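My first winter with meditation

In September I moved to a smaller apartment, and the first thing I noticed was how badly I slept in it. I lay awake until two or three at night and listened to the refrigerator. A colleague gave me the address of Kolbrún Snorradóttir, who leads an evening circle for breathing and quiet sitting, and I went there with my arms crossed, so to say. I come from a family of engineers. At home we did not speak about energy unless it was on the electricity bill.

The circle is called Irnon. Kolbrún told me that the word came to her in a dream and that she never looked for its meaning. We were eight people on cushions in a room above a bicycle shop. We began with a bell, and then we counted our breath up to ten and started again from one. I did not reach ten the whole evening. At four I was thinking about my tax papers, and at six I was already in an argument with my brother from many years ago.

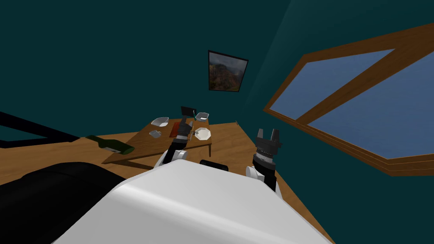
The low table, one arm above it.

I asked Kolbrún afterward if I was doing it wrong. She said that noticing I was lost was the exercise, and that I had done it very many times in one evening, so I should be pleased. I was not pleased, but I came back the next week.

At home I started to sit in the morning, before coffee. For this I used an app, Milorura, which rings a soft bell and counts your days. By now it says 182 days, but I must confess that on some of them I only opened it and pressed the button, so please do not admire me. What I like is the voice, a man who speaks slowly and makes long pauses. What I do not like is that it wants to sell me the moon program every full moon. I have not bought it. Maybe I would feel something, I can't say.

About the moon I am still of two minds. Several people in the circle sleep worse when it is full and they write it down. I also wrote it down for the whole winter, and in my notebook the bad nights are everywhere, with the full moon and without. Kolbrún looked at my notebook with real interest and said that perhaps my moon is my mother, who calls on Sundays. We laughed a lot about this, and then I went home and checked, and she had a point.
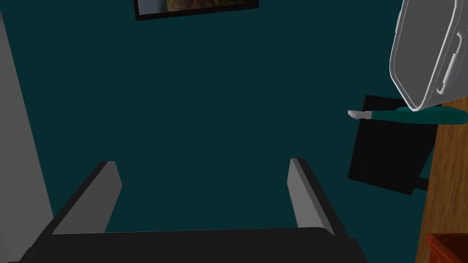 Gripper open, with the blue-green behind it.

In the darkest part of the winter I went to a silent retreat at Kjærgaard, an old farmhouse with thick walls and very small windows. We gave away our phones at the door. The first day was terrible for me. I was hungry all the time, and I had a pain between the shoulders, and I disliked a woman who breathed through her nose with a small whistle. On the second day I still heard the whistle, but I had stopped waiting for it. In the afternoon I cried during the walking exercise, without a special thought, and it felt like when you take off a heavy winter coat.

I do not know what to call this. Kolbrún would say that something old was leaving the body. My father would say that I was tired and had eaten only soup. I find that I can listen to both of them and it does not disturb me so much anymore. 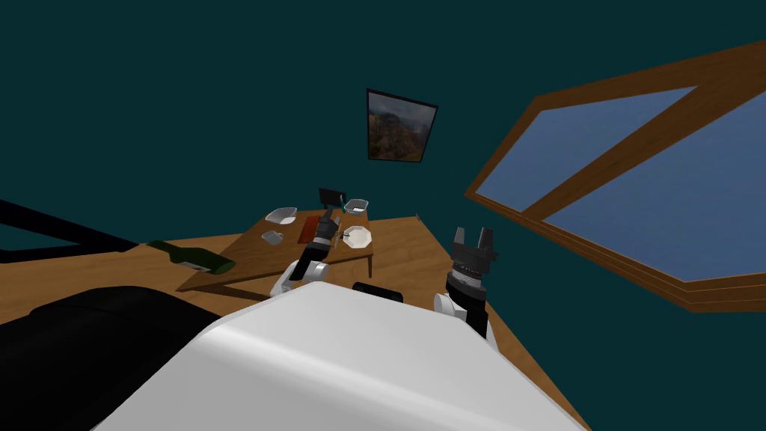
Red cutting board on the table, one gripper raised.

Some readers have asked what I use, so I will write it shortly. My cushion is from Jisero and is filled with buckwheat. It was too high in the beginning, so I opened the zipper and took out nearly 100 grams, and now my knees touch the floor. I do not burn incense, as it makes me cough. I keep a candle, but often I forget to light it.

My sleep is better, although it is not good every night. When I wake up at three I put one hand on the belly and count to ten, as in the circle, and I usually lose the number somewhere after seven. Next month Kolbrún wants to begin with chanting. I have told her that I cannot sing, and she has put my name on the list.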